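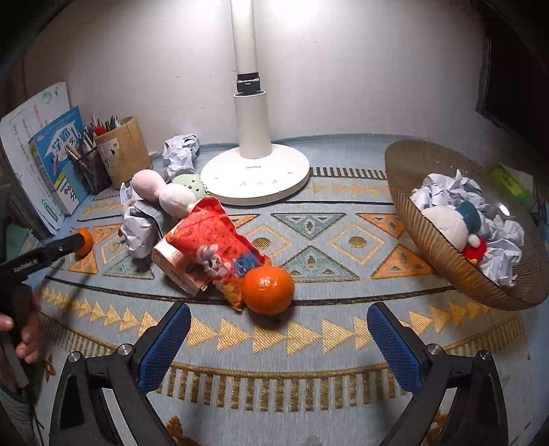

Tidying a desk with a pair of hand-held grippers. The brown basket takes the crumpled paper.

About Bomora

Bomora started with a kitchen table, a borrowed laptop and a disagreement over how to pick up a teacup. Rozália Kolář had spent years writing motion programs for packaging lines, one careful line at a time, and Rezaul Mollah had spent roughly as long teaching adults to sew. He thought you could show a machine how to hold a cup much sooner than you could tell it. She thought that was charming and wrong. They argued about it all through one February, and by the end of it they had a company (and, we're sorry to say, four fewer teacups).

We are still a small outfit, 17 people at the moment, and our work is still showing. A person picks up a pair of grippers, one in each hand, and does an ordinary chore with them: clearing a desk, setting out fruit, folding a dish towel, putting pens back where pens belong. The grippers record how the hands moved and what was in front of them, and that recording becomes a lesson a robot arm can learn from. We call each one a showing, which was Rezaul's word from his sewing classes, and it has stuck to the point that new people use it at home.

Most of our showings are done on desks and tables that look like somebody lives with them. We like books, lamps, soft toys, snack wrappers and a cloth with a busy pattern. Our demonstrators set up the desks themselves, and some of them get very attached to their arrangements. There have been strong words over a moved lamp.
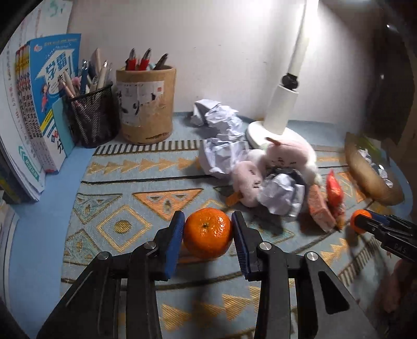
One mandarin in each gripper, from our fruit-handling work.

Fruit has a special place here, we admit. An orange rolls, it bruises, and no two are quite the same shape, so you learn a great deal about your own grip by moving one gently from one side of a table to the other. Everyone who joins us, including the bookkeeper, spends their first 10 showings on fruit. Rozália still comes down to do a few herself when the week has been too full of meetings, and she is better at it than she will let on!

When a chore is too awkward for hand-held grippers, we use Uko, our remote-control station. You sit in a chair, move two handles, and a pair of robot arms across the room follows you. It takes some patience at first, and most people grip the handles far too hard. Lukáč, our training course, was built for exactly that stage, and it goes slowly on purpose. As of March 20, 2024, our library holds 3,115 showings that have been checked by a second person from beginning to end. Another 483 are waiting their turn, and we would rather they wait than hurry through.

Our workshop is in Evley, up one flight of stairs over a frame shop, with good north windows and a kettle that is nearly always on. Schools and neighbors are welcome to visit and try the grippers for themselves. Write to us a couple of weeks ahead so we can clear a desk for you, and tell us how many are coming so there are enough chairs.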